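Astuces maison : préparer la valise et le logement avant un week-end dans une vieille ville

Mis à jour le 2025-12-30 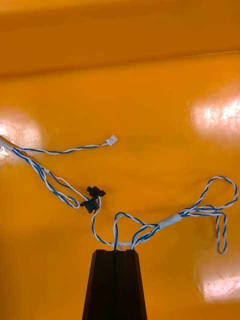
Kazlauskienė nous écrit qu'elle rentre toujours de ses visites de villes avec les pieds en compote et un sac plein de tickets froissés, et qu'elle aimerait des conseils pour avant le départ autant que pour le retour. Sa lettre nous a servi de point de départ.

Les chaussures d'abord. Les pavés des centres anciens usent les semelles lisses et fatiguent la cheville. Prenez une paire déjà portée, jamais une neuve. Si le cuir serre encore au niveau du petit orteil, bourrez la chaussure de papier journal à peine humide, laissez une nuit, puis passez un peu de cirage incolore une fois le cuir sec. À Bendton, où la vieille ville monte sans arrêt, les semelles en caoutchouc cranté sont les seules qui tiennent par temps de pluie.

Pour une valise de cabine, roulez les tricots et pliez les chemises à plat par-dessus. Les chaussettes vont dans les chaussures, les chaussures dans un vieux bonnet de douche, semelle vers l'extérieur du sac. Comptez 2 pantalons pour un long week-end, dont celui que vous portez dans le train.

Le pique-nique de musée. Beaucoup de musées n'acceptent pas les sacs volumineux, et les casiers sont vite pris. Une boîte plate de 1000 ml suffit pour un repas froid : riz, lentilles, œuf dur, légumes crus. Mettez la sauce à part dans un petit pot à confiture et fermez le couvercle sur un carré de papier cuisson, il ne coulera pas. Une gourde souple se glisse vide dans une poche et se remplit aux fontaines.

Un plan en papier se déchire toujours au croisement des plis. Collez un morceau de ruban adhésif transparent au dos, à chaque croisement, avant de partir. Repliez-le ensuite sur le quartier du jour.

Avant de fermer la porte de chez vous, videz la poubelle de la cuisine, versez un verre d'eau dans le siphon de la douche si vous partez plus d'une semaine, et laissez le lave-linge entrouvert. En août, pensez aux plantes : une bassine avec un fond d'eau, une vieille serviette dedans, les pots posés dessus. Les pots en terre boivent très bien de cette façon, ceux en plastique seulement s'ils sont percés.

Au retour, le linge qui sent la valise passe à l'air avant la machine. Pour les taches de crème solaire sur un col, frottez au savon de Marseille à sec, attendez un quart d'heure, rincez à l'eau tiède. Le sac à dos se lave à la main, dans la baignoire, avec 200 ml de vinaigre blanc dans l'eau de rinçage. Séchage à l'ombre, poches retournées.

Les tickets, cartes postales et dépliants se gardent à plat. Glissez-les deux ou trois jours sous des livres lourds, entre deux feuilles de papier absorbant, puis rangez-les dans une enveloppe par ville. Notez au crayon sur l'enveloppe le nom du logement et celui d'un bon café, c'est ce qu'on cherche la fois d'après.

Dans la même rubrique :
Détartrer une bouilloire de voyage
Muvlow à pied : que mettre dans le sac
Recoudre une bretelle de sac à dos
Commentaires (106)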